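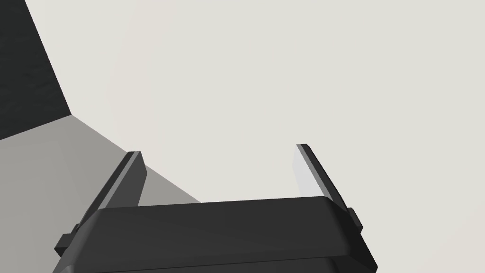 I want to hire a wagon with roof bars for one week in June, and I have a question before I pay. The bars should carry a long flat parcel, a wardrobe door which is not very stiff. If the bars sit as wide apart as the two fingers of the gripper in the picture, with so much empty gap between them, I am afraid the door will sag in the middle. If they sit too close, the ends will jump on every bump. Baxter in Gondside could not tell me the distance on the telephone. They said it depends on which wagon comes back first. Has anyone hired from them with bars already fitted? The price is $210 for the week, bars included, and I think this is fair, but I do not want to arrive and discover that my parcel cannot travel.

*wagon_wheel_please*

---

**plumtree_lane** wrote:

I hired there last winter, the silver wagon. The bars were fitted on the rails and you could slide them if you had the key. I did not have the key. The man at the counter gave it to me after I asked two times, so ask for it when you sign and put it in the glove box.

For a door I would put a plank underneath, across both bars. Then the distance does not matter so much.

---

**hatchback_hermit** wrote:

I don't agree with the plank. A plank is one more thing that can slide, and you will need more straps for it. Just hire a van. Skotar has a small one on the same street and the door goes inside, where it stays dry. You pay a bit more for the day, but you need it for one day only, no?

---

**wagon_wheel_please** wrote:

Thank you both. I need the car for the whole week, because after the door we visit family on the coast, and there is also a child seat. So the van is possible only as a second hire. I have asked Skotar for their price and they include only 100 km per day. My drive with the door is longer than this.

---

**hatchback_hermit** wrote:

> they include only 100 km per day

You can ask for the unlimited rate. It is not on the website, but they have it. I used it to go up to the lakes and nobody looked at the odometer except to write the number down.

---

**plumtree_lane** wrote:

Careful with "nobody looked". My neighbour got the bill for extra kilometres later, by email. It should be written on the contract, otherwise it is only talk. And I still say the plank is fine if you tie it separately from the load!

---

**gravel_and_tar** wrote:

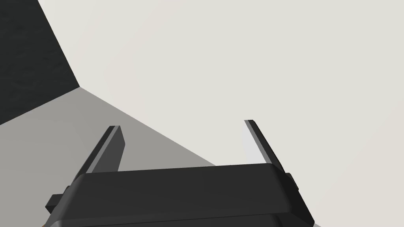 Who pays if the bars leave a mark on the roof? The hirer pays, up to the excess, unless the mark was already on the condition sheet.

I write this because the discussion is all about the door, and for me the roof is the expensive part. The glass and the roof are often outside the cheap cover. Read the page with the small letters, it was page 7 in my contract. Before you drive away, ask them to write down each scratch near the feet of the bars. I had one scratch not written, and it took more than a month to get my deposit back.

---

**wagon_wheel_please** wrote:

This is very useful, I did not think about the roof. Is it better to buy the extra cover at the counter or from my own insurer?

---

**gravel_and_tar** wrote:

Mine would not cover a hired car at all, so I bought it at the counter. Yours may be different. Call them first, and ask for the reply in writing.

---

**hatchback_hermit** wrote:

The counter cover is overpriced, sorry. With a van there is no load on the roof and you can skip it.

---

**plumtree_lane** wrote:

You can also hit a branch with the van. It is higher than the wagon.

One more thing for Baxter: they charge $50 if the car comes back with sand in it, and you said the coast. The car wash beside the petrol station, Tidier, has a strong vacuum and it opens early. I go there before I return any hire car, and I keep the receipt.

---

**wagon_wheel_please** wrote:

I called Baxter again this morning and spoke to a different person. She will keep a wagon with sliding bars and put the key in an envelope with my booking. I will pay the counter cover for the week, because my insurer gave me an answer I did not understand. For the door I will try the plank first, in my driveway, and if it moves I will ask Skotar about the unlimited rate.

Does anybody know if Baxter lends straps, or must I bring my own?

---

**gravel_and_tar** wrote:

Bring your own. They had some when I was there, but the buckles were rusty.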